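Zirko 추모용 명패 및 위패함 각인판 ZT 시리즈

제품 개요
ZT 시리즈는 봉안당, 수목장, 가족묘에 부착하는 고인 명패용 각인판이다. 성명, 생몰 연월일, 관계, 추모 문구를 각인하며, 실내용과 실외용 두 가지 사양으로 공급한다. 각인 방식은 파이버 레이저이고, 실외용은 각인 후 도료 충전과 열경화를 거친다.

재질 및 마감
실내용: 황동판, 헤어라인 마감, 무광 투명 코팅
실외용: 스테인리스강 316L, 비드블라스트 마감
두께: 4 mm
모서리: 라운드 가공, 버 제거 후 출고
고정 방식: 배면 스터드 또는 구조용 양면 접착 패드

실외용은 염수 분무 시험 1,000시간을 기준으로 관리한다. 시험 성적서는 로트 단위로 발급하며 주문 시 요청하면 동봉한다. 해안에서 가까운 묘역에는 접착 패드 단독 시공을 권장하지 않는다.
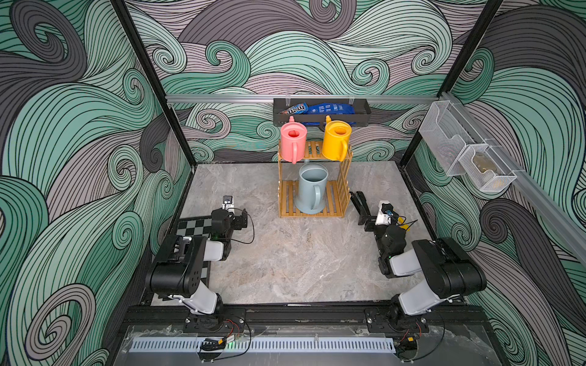

각인 사양
본문은 한글, 한자, 영문을 지원한다. 한글 서체는 명조, 고딕, 해서 중에서 선택한다. 본관, 세례명, 법명, 직분은 성명 위 또는 왼쪽 열에 배치할 수 있다. 세로쓰기의 경우 생몰일은 한자 숫자로 표기하는 것이 기본값이며, 아라비아 숫자를 원하면 주문서 비고란에 기재한다. 음력 표기는 월일 뒤에 괄호로 처리한다. 각인 해상도는 500 dpi이다.

합장 명패는 좌우 분할 배열로 제작한다. 배우자가 생존해 있는 경우 해당 열을 공란으로 두고 출고하며, 추후 추가 각인은 동일 서체 데이터로 진행한다. 서체 데이터는 주문 번호별로 보관한다. 추가 각인 시에는 명패를 분리하여 입고해야 하고, 접착 시공품은 분리 과정에서 판이 변형될 수 있으므로 신규 제작으로 전환될 수 있다.

옵션
Utine 자기 사진판: 타원형 또는 사각형, 소성 전사 방식. 원본 사진은 스캔 파일로 제출한다.
Naidu 봉안함 브래킷: 실내용 전용. 유리문 안쪽 부착 시 문 두께를 사전에 확인한다.
Trornidis 화병 고리: 실외용 전용. 허용 하중 800 g.

주문 절차
1. 주문서와 각인 문안을 제출한다.
2. 시안을 확인하고 한자 표기와 날짜를 대조한다.
3. 시안 승인 후 제작에 들어간다. 승인 이후의 문안 변경은 재제작으로 처리한다.
4. 검수 후 완충 포장하여 발송한다.

한자 성명은 가족관계등록부 기재를 기준으로 한다. 이체자나 속자는 시안 단계에서 글자 이미지를 첨부해야 한다. 묘역 관리 규정에 따라 명패 크기와 색상이 제한되는 경우가 있으므로 발주 전에 해당 시설에 확인한다.

유지 관리
중성세제를 희석하여 부드러운 천으로 닦는다. 연마제, 염소계 세정제, 금속 솔은 사용하지 않는다. 황동판의 코팅이 손상되면 변색이 진행되며, 재코팅은 유상으로 접수한다.

한식과 10월 성묘철 전에는 접수가 집중되어 납기가 길어진다. 해당 기간의 출고 일정은 시안 승인 시점에 별도로 통보한다.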